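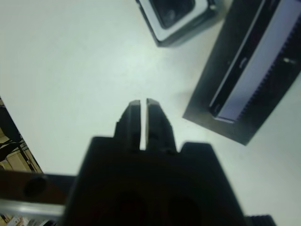
Keeping a white work table white

We bought our white table for the kitchen, and after two years it moved to the back room, where it is now used for repairs, for sewing, for wrapping parcels and sometimes for dough when the kitchen is full. A white top is very pleasant to work on. You see every small screw and every thread. You see also every ring of tea, every pencil line and every gray shadow from a metal tool. In this page I collect what I have learned about it, partly from my mistakes.

Before you start

Find out what your table top is made of. Mine is a coated board from a small shop called Jirik, and the paper which came with it said only "wipe with damp cloth." If you have painted wood, be more gentle with everything I write below. If you have real stone, please do not use vinegar or lemon at all, they eat the surface.

Try each new cleaner first on the underside or in a corner at the back. Wait until the next day and look at the place in daylight. Under a lamp I once thought that all was fine, and in the morning there was a dull spot as big as a coin.

The everyday wipe

I keep one bottle with 500 ml of warm water and 6 drops of dish soap. More soap does not clean better, it leaves a film, and on this film the dust sits down very happily. Wipe with a soft cloth, then once more with a cloth which has only water in it, then dry. The drying is the step which I was skipping for a long time, and the table had always a kind of cloudy look against the window.

Brush the crumbs and metal dust away before you use anything wet. Small filings under a cloth make scratches, and a scratch in a white top becomes a gray line after some weeks.

Marks and what takes them off

Pencil: a clean white eraser. Do not use a pink one, it can leave its own color.

Ballpoint pen: a little rubbing alcohol on a cotton pad, pressed on the mark for a few seconds and lifted. Do not rub in circles, you only make a bigger blue place. Open the window, and keep it far from any flame.

Tea and coffee rings: a paste from baking soda and water. Leave it for ten minutes and take it off with a wet cloth, almost without pressing. Baking soda is a fine powder but it is still a powder, and on a shiny top it can make a matte place if you are too strong.

Gray marks from metal: the same paste, and patience. Often these are not scratches, it is metal which has stayed on the surface.

Glue: let it dry completely, then push it with an old plastic card held flat. For the sticky rest of tape or labels I use cooking oil. Put it on, go to drink a coffee, come back, wipe it, and then wash with soap so the oil does not stay.

Candle wax: put ice in a plastic bag on the wax, and lift with the same card. Hot water spreads it.

Black rubber: feet of machines and dark rubber mats can give color to a white surface when they stand in one place for months. I have one such mark, yellow-brown, and it has never gone away. Today I put a piece of felt or plain paper under anything with rubber feet.

A tray for the small things

For me the best help on a white table is a dark tray. Small light things, like white buttons or plastic washers, disappear on the white top, but in a dark tray you find them at once. For dark screws it is the opposite, and they can lie directly on the table or on a sheet of paper in the tray.

Choose a tray with a rim. The height of a finger is enough. If it is higher, your hand throws a shadow inside and you search with your fingertips. A square one is practical because it can be turned in any direction and it still fits the same place on the table.

I use a rule in our house that the tray has only one job at one time. If I repair a lamp, then only parts of the lamp go in. When the job is stopped for the night, the whole tray goes on the shelf with a note in it, and the table is free for somebody else. Before this rule we had coins, a needle, two batteries and half of a hinge living together, and no one wanted to throw anything away.

If parts slide when you carry the tray, cut a piece of felt or thin foam for the bottom. I cut it a little bit too large, so it holds itself without glue and I can take it out and shake it.

The edge of the table

Things fall from the edge, mostly at the side where you walk. Keep a hand's width free all the way around. I marked this line once with masking tape for one week, and after that I did not need the tape any more. Take the tape off in time! After a month in the sun it is very unpleasant to remove.

Look also at what is standing on the floor beside the table. Boxes and bags collect there without asking. I empty this place on the same day when I take out the paper for recycling, and it takes no more than five minutes.

Cables should go over the back edge, and be held there with a clip. I have clips from Drakos, a packet of 18, and it was too many for one table, so the rest are holding curtain cords and a bag of flour.

Light

A white top gives back a lot of light. If your lamp stands directly in front of you, you will have a bright spot in your eyes after one hour. Put it to the left if you write with the right hand, and to the right if you write with the left, and turn it a little toward the wall. The shadows become softer and small parts are easier to see.

What I do not use any more

Magic sponges: they clean very well, but they are a fine abrasive. My table has one place which is no longer shiny, and it gets dirty faster than the rest.

Bleach: on my table it made the coating yellow at the joint. Never mix it with vinegar or with other cleaners, the gas is dangerous.

Furniture polish: it is for wood. On the coated top it makes stripes, and paper sticks to it.

Once in a year

In December, when we need the table for baking, I take everything off, turn the table on its side on an old blanket and tighten the screws of the legs. I wash also the edges, where the hand touches and where it is always darker than we think. Then I put new felt under the feet. All of it is finished before lunch.

Page last changed: 30 November 2019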